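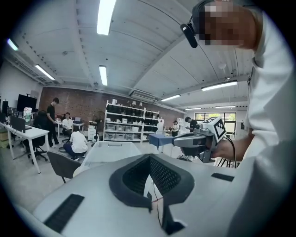 White shirt, headset on

# Dunemis – street name spellings

2 min read
Last updated: May 10, 2024

Word list of street names from Parniton, old and new spellings side by side. 1377 rows, one CSV, tab separated (yes, I know – renaming it in June).

Columns: old, new, district, year, note. Year is blank where the sign had none.

## Known problems

- 28 rows have no district
- Jõgi gets mangled if you open the file in the wrong encoding. Use UTF-8
- six duplicates, left in on purpose, see note colum
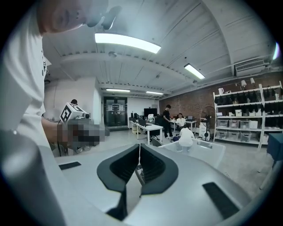 Mafalda Macedo, list maintainer

Corrections welcome – send the row and where you saw the spelling. Old maps fine, memory less so. Hyphens follow the town register, not the signs. Havent checked the 12 lanes by the harbor yet.

License: free to use, keep the credit line.

Related
- Griltent place name index
- Parniton districts, short list
- Dunemis changelog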